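4. Drying jeans and other heavy clothes

Read this section before you use the Morix rack for the first time. Denim holds much water, so the load is heavier than it looks.

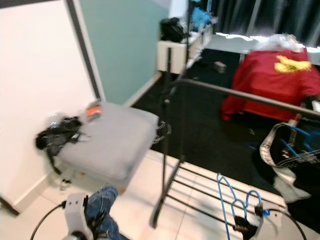
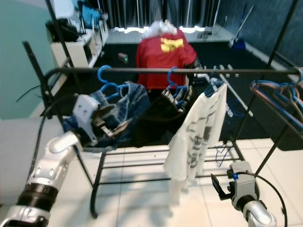
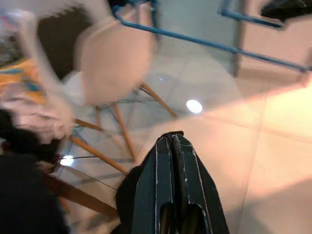
1. Spin the jeans one more time in the washing machine.
2. Close the zipper and empty all pockets.
3. Turn the jeans inside out - the color stays longer.
4. Hang them over the top bar with half of the weight on each side.
5. Leave a space of 10 cm to the next piece.

Note: In March the air can be humid. Please open a window two times in the day.

CAUTION: Do not put the rack over a heater. Do not pull on wet clothes to move it.

For spare feet, write to Thoa Khúc at Skalton and give part number 491.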